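Teaching robots by hand at Dranerstead, one desk lamp at a time

By Efa Gethin

I spent most of an August afternoon up at the Dranerstead workshops, where a small team has been teaching robot arms to do household chores. I went in expecting lots of typing. What I got was people steering arms from a chair, over and over, like kids who've been told they can keep the video game as long as they keep playing the same level.

The news part first. The team has just finished its first full round of recordings, 619 of them, and it's now going to run the same set of chores at a second site in Brornbridge. Lowri Lougher, the project lead, told me the second site opens next month with seven operators, most of them brand new to the work. They're hoping to reach 600 more recordings there before winter (she'd love more, but she's been burned by her own optimism before, she said, and would like the number in print to be one she can live with).

If you haven't run into this kind of thing, the basic idea is simple enough. A person moves the arm through a job while the computer saves everything: where the joints were, how far open the fingers were, what the cameras saw. Do that enough times, with enough small differences, and you can train a program to try the job without the person. There are two ways of doing the moving at Dranerstead. One is to grab the arm and push it through the motion yourself, which the crew calls "walking it." The other is to sit a little way off holding a pair of small control arms, and whatever you do with those, the big ones copy.

I got to try both! Walking it felt a bit like dancing with someone who is very polite and very heavy. I could get the fingers onto a sponge on my second go, and I was pretty pleased with myself until Osian Gwilliam pointed out that I'd been standing between the camera and the sponge the entire time, so all I had recorded was my own elbow. That one got deleted.

The remote setup was harder at first and then suddenly much easier. You lose your sense of touch, for one thing. I kept squeezing too hard, and I kept reaching past things, and I had a terrible habit of leaning my whole body to the left as if that would help. Osian has trained most of the current operators and says everybody leans. He has them start with large soft objects and only moves them along to thin, flat stuff once they've stopped holding their breath.

Thin, flat stuff is where most of the trouble is. A packet lying on a table has hardly any edge to get hold of, so the operators have worked out a few tricks. Some drag it toward themselves until a corner hangs over the side of the table. Others pin it with one arm and pinch with the other. Kerubo Rugemalira, who has logged more time in the chair than anyone, presses down near the middle so the ends lift a tiny bit, then sneaks a finger under. I tried her way and chased the thing halfway across the table.

The chore list has 16 jobs on it right now, and it reads like the back of a fridge on a Sunday-cleaning kind of household: put the sponge in the bowl, hang the towel, sweep up the crumbs, clear the desk. The desk one is Kerubo's favorite, mainly for the lamp. A bendy-necked lamp is a sneaky thing to hand a robot. You push on the shade and the neck gives a little, and where it stops depends on how hard you pushed and where. Operators get used to nudging, waiting, and nudging again.

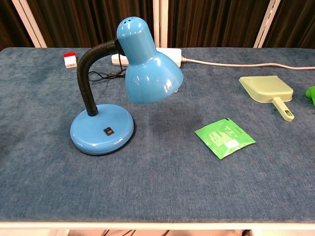

How long does it take to learn to run the arms by remote?

Most new operators at Dranerstead need a few shifts before their recordings are good enough to keep, and a couple of weeks before they stop thinking about their hands.

Those couple of weeks matter a lot for Brornbridge, and it's the part of the plan people seemed the most nervous about. Lowri's approach is to send two experienced operators over for the opening stretch and have every newcomer sit beside one of them. There's also a new rule for both sites, which I thought was pretty sensible: if you fumble, you keep going. Early on, people would stop the recording the second anything slipped and start again from scratch. So the first batch was full of beautiful, smooth runs, and the program they trained on it had no idea what to do when it dropped something. It would just carry on through the motions with empty fingers, like a mime.

Now the fumbles stay in, as long as the operator fixes them. Dropped the dustpan? Pick it back up and carry on. Knocked the lamp sideways? Straighten it. Abdelilah Erraji handles the training side, and he told me those messier runs have been worth more to him than the tidy ones. He did ask me to mention that there's a limit. A run where someone spends four minutes poking at a packet and never gets it goes in a separate folder, and he was not going to tell me who holds the record.

He also showed me the notes that go with each recording. Every run gets a short line typed in plain words, stuff like "move packet to left of lamp" or "hang dustpan by hole in handle." They used to leave these for the end of the day and had to give that up, because by then everyone had forgotten which run was which. Now the operator types it before starting, says it out loud, and then does it. The saying out loud was Osian's idea and apparently it cut down on people wandering off into a different chore halfway through.

Between runs somebody moves things around. The lamp gets turned to face another way, the packet goes from one side to the other, the cord gets pushed someplace new. I asked if there was a chart for this and got a lot of laughing. There was a chart. It was so detailed that resetting took longer than recording, so they dropped it for a deck of index cards. You draw a card and do what it says. My card said "swap near and far," which I managed without supervision, thank you very much.

The arms themselves come from a supplier called Kováčik and they've been mostly well behaved, although one wrist was out for repair the day I visited and the remaining pair had been booked solid from 8 a.m. The bigger complaint was fingertips. The rubber wears smooth, and once it does, an operator starts gripping harder to make up for it without noticing, and then a day's worth of recordings is all a bit off. They check the tips at lunch now. Kerubo keeps a bag of spares in her coat.

As for what the trained program can do at this point, I saw it try three of the 16 jobs. The sponge was great. The towel was fine on the second attempt. The desk went less well: it tidied one thing, paused for so long I figured it was finished, and then very gently pushed the lamp away from itself and stopped. Abdelilah wrote something down and didn't look too bothered. He says the desk job simply has fewer recordings behind it than the others and that evening shifts at both sites will be working on it.

Brornbridge will use the same table covers, the same cards, and a copy of the chore list, but with its own household items bought locally, so the program doesn't get too attached to one particular sponge. After that there's talk of a third site at Drallham, where the local college has offered a room. Lowri wouldn't give me a date on that one.

Anyone who'd like to have a go can put their name down for the visitor sessions at Dranerstead, which run in the early evening and last an hour. No experience needed, and if you're left-handed they'd especially like to hear from you, as nearly all of the recordings so far were made by right-handed people. Wear short sleeves. The cuffs on my jacket kept catching on the control arms and I ended up taking it off anyway.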